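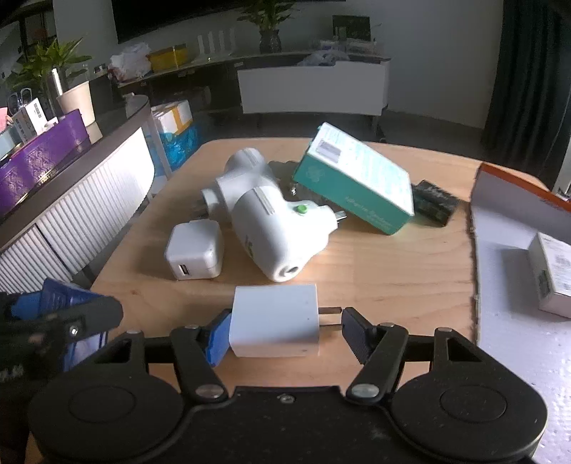

Why Plugs Have Different Shapes

By Jocelyn Li
Home Science for Kids, No. 131

A phone charger is one of the smallest machines in your home. The white cube on this page has two flat metal prongs. On the table near it are a bigger white plug adapter with a green button and a round socket opening, and a square charger with a USB port facing forward. They all have to do with getting electricity from one place to another, but they do different jobs.

What are the prongs for?

Electricity needs a path to travel along. Metal is a good path, and that's why prongs are made of it. Plastic is a very poor path. The part of a charger you hold is plastic, so the electricity stays inside where it belongs.

When a charger is pushed into the wall, each prong slides into its own slot. Inside the slot there are springy metal pieces that grip the prong. Electricity needs a complete loop, called a circuit, and two prongs are enough to make one.

Some plugs have a third prong. It is called the ground pin in Canada, and the earth pin in Australia and Britain. It gives electricity a safe path to follow if something goes wrong inside a machine. Kettles, toasters and computers with metal cases often have one. Small chargers with plastic cases usually don't need it.

What happens inside a charger?

The electricity in a wall is much too strong for a phone. In Canada a normal wall outlet gives 120 volts. Volts are a measure of how hard the electricity is pushed. A simple USB charger gives out 5 volts.

There is a second change too. Electricity from the wall keeps switching direction, back and forth, 60 times every second in Canada. This is called alternating current, or AC. A battery needs electricity that goes one way only. That is called direct current, or DC. The parts inside a charger turn AC into DC and bring the volts down.

All that work makes a little heat. A charger that feels slightly warm is normal. If it feels hot, or smells odd, don't touch it, and tell an adult right away.

Why isn't there one plug for the whole world?

When people first began to use electricity at home, it was mostly for lights. Later they wanted to plug in other things, such as irons and fans. Inventors in different countries came up with their own plugs, and nobody was thinking about suitcases. By the time many people were travelling, the walls of millions of houses already had sockets in them. Changing them all would cost a huge amount of money.

So the shapes stayed different. In Canada the prongs are flat and stand side by side. In Australia they are flat but slanted. In much of Europe they are round, like short pencils. In Britain there are three chunky rectangular ones.

What does an adapter do?

An adapter lets a plug of one shape go into a socket of another shape. One side has holes for your plug. The other side has pins for the wall.

A plain travel adapter changes the shape and leaves the electricity alone. Australian sockets give 230 volts, nearly twice as much as Canadian ones. If you took a Canadian hair dryer there and used only an adapter, the hair dryer could burn out. To lower the volts you need a bigger, heavier thing called a converter or a transformer.

Most phone chargers can manage both. Ask an adult to help you read the tiny grey printing on one that isn't plugged in. If it says INPUT 100-240V, it can be used in Canada, Australia and most other places, as long as the plug fits.

Staying safe

Always ask an adult before you plug in something new.
Hold the plastic part of a plug and never the metal.
Pull on the plug and not on the cord.
Keep water away from outlets and dry your hands first.
Never put anything into an outlet except a plug.
Don't join several adapters together in one outlet.
If a prong is bent or a cord is split, don't use it.

Something to try at home

Take a sheet of paper and a pencil and go from room to room with an adult. Leave everything where it is. Draw the front of one outlet in each room. Are they all the same? Kitchens and laundry rooms sometimes have a different one for the stove or the dryer, which need more electricity than a lamp does.

Words to know

Adapter: a part that lets a plug fit a different socket.
Circuit: a complete loop that electricity can travel around.
Outlet: the place in a wall where a plug goes. Australians call it a power point.
Prong: one of the metal pieces on a plug. Also called a pin.
Volt: a measure of how hard electricity is pushed.

Checked by Consuelo Ibarra. Last updated 7/7/21.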